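Sorting out a catch-all bin

Most homes have one. Ours sits on the worktop by the back door in Birkstead and takes in whatever gets put down on the way through: keys, a tape measure, receipts, batteries of unknown age. This page sets out how I empty it, sort it and put it back into use. The method works for a drawer or a crate just as well.

Set aside half an hour for a bin of ordinary size. If yours has been filling up since last June, allow longer.

What you need

A clear table or a stretch of worktop
A bin or tray with at least two compartments
Two spring clamps, if your divider is a separate panel
An old towel or a sheet of newspaper
A damp cloth and a dry one
Masking tape and a marker pen
5 small boxes or tubs for sorting
A bag for rubbish and another for recycling

The boxes don't have to match. I use old Berari biscuit tins for two of them and takeaway tubs for the rest.

Step 1: Empty everything out

Lay the towel on the table and tip the contents on to it. Go gently if there is any chance of glass or blades in there. Don't pick things out one at a time from the bin, as you will stop to look at each one and the bottom layer will never come out.

Spread the pile until nothing is on top of anything else.

Step 2: Clean the bin

Knock the grit out over the rubbish bag, then wipe the floor and walls with the damp cloth. Run a fingernail through the cloth along the bottom seams, where the dust packs in. Old scratches and scuffs in the plastic won't come out and are not worth scrubbing at. Dry it properly before anything goes back.

If there is sticky residue from tape or labels, a drop of washing-up liquid left on for a few minutes will shift most of it.

Step 3: Sort by where things belong

Label the tubs with masking tape. Mine say:

Tools and decorating
Outdoors and car
Kitchen
Desk
Don't know

Sort by the room or place an item should live in. I used to sort by type, with everything plastic together and everything metal together, and it only made tidier heaps that still had nowhere to go.

Work quickly. If you can't decide within a few seconds, it goes in Don't know. Rubbish goes straight in the bag. Check plastic packaging for anything left inside before you throw it out - I have found a full set of picture hooks in a wrapper that looked empty.

Step 4: Deal with the awkward ones

Some things need a minute of attention before they are put away.

Paintbrushes. Flex the bristles with your thumb. If they are stiff at the metal end, soak the brush in warm water for emulsion or brush cleaner for gloss, then comb it through. Store it flat or hanging, never standing on its bristles.

Sunglasses. Fold the arms and put them in a case or a sock. Loose in a bin they will be scratched by anything harder than a sponge. Car glovebox or hall shelf, but pick one.

Hand tools. Close them, lock them if they have a lock, and take batteries out of anything that won't be used for a month.

Loose screws. Put them in a jar. I keep a Stakaneo jar with a wide mouth for this and tip it out on a tray when I need one.

Step 5: Set up the compartments

Give each compartment one job. I use the smaller one at the back for things on their way out of the house, such as returns and letters, and the larger one at the front for things waiting to be put away.

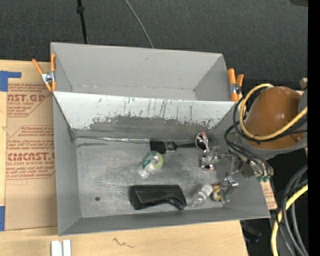
A divider that slips is the usual reason these bins stop working. Long items lean on it, it tilts, and small things slide underneath and get lost. Check that it reaches both walls and sits down on the floor of the bin, then press on it with your palm before you load anything. I keep a pair of clamps with orange grips on the sides, and they live there whether the bin is full or not. Leave the back compartment empty until you have something to send out, and lay long things like the black paintbrush flat in the front with the sunglasses moved well away from the end of the handle.

Step 6: Keep it going

Empty the front compartment once a week. It takes less time than the kettle if you keep up with it. When it gets more than one layer deep, go back to Step 1.

Tubs marked Don't know can sit on a shelf for a month. After that, anything still in there can go to the charity shop or the tip.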